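Posted 14 April 2022

Two Robots, One Shared Workshop: Talking With Violeta Acuña

Violeta Acuña builds robot arms the way other people bake bread, a little every evening and with stuff all over the bench. Her current one is called Rasteo, and she started on it in November at Irnora, the shared workshop she joined with her friend Tadeo Toledo. Its job is handling plates!

"Everybody asks why dishes," she says, laughing. "Have you ever tried to pick up a plate with two fingers? The rim is thin, it's curved, and all the weight hangs off it."

The first gripper had rounded fingertips, and plates swung like a pendulum. So she went to flat fingers (version 8, if you're keeping score), and she still gets excited talking about the day she bolted them on. 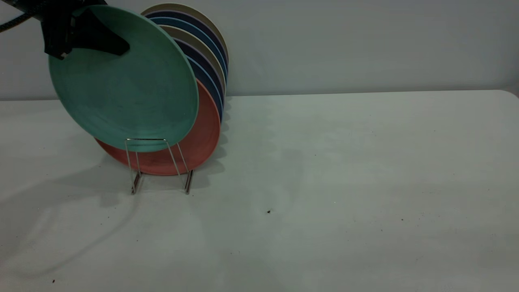

"The rack is the hard part," she says. "Getting a plate up is one problem. Getting it between two bits of wire at the right angle is a whole other evening. I'm off by 2 millimeters and I hear it."

Tadeo writes the motion code and keeps the speed low, so one plate takes around 15 seconds. Violeta would love it faster. He would love more padding.

And the second robot? That one is Tadeo's, a small rolling cart named Marquez, still waiting on its wheels. "Ask me about it when it can turn left," he says.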